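Clilum Table Stacks

README, last edited in January by Maricica Dumitrescu

2,111 pictures of stacked tableware and the holders it sits in, sorted into 115 folders. The older Teleck list promised 146 folders. I have never found the other ones and doubt they existed.

Labels come in two levels: holder and contents. Holder labels I mostly trust. A round dark wooden base with upright rods is hard to confuse with anything else on a pale wood table.
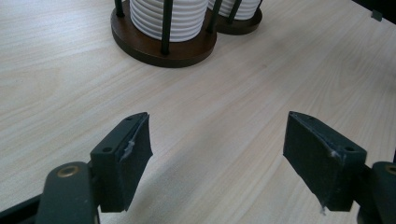
Contents labels are another matter. White ribbed stacks were entered as "cups" in one pass and "dishes" in the next, and from the side I don't see how anyone could be sure. I merged both into "white_stack" - complain if you like, but bring a better view.

Known problems:
Stacks that run out of view have no height value. Don't guess one.
Where one holder overlaps another, the rod count covers visible rods only.
Folder 10 uses the Iordache naming and sorts wrong.

The Esatar split claims to be balanced. I checked it on a Monday and was not convinced. Make your own.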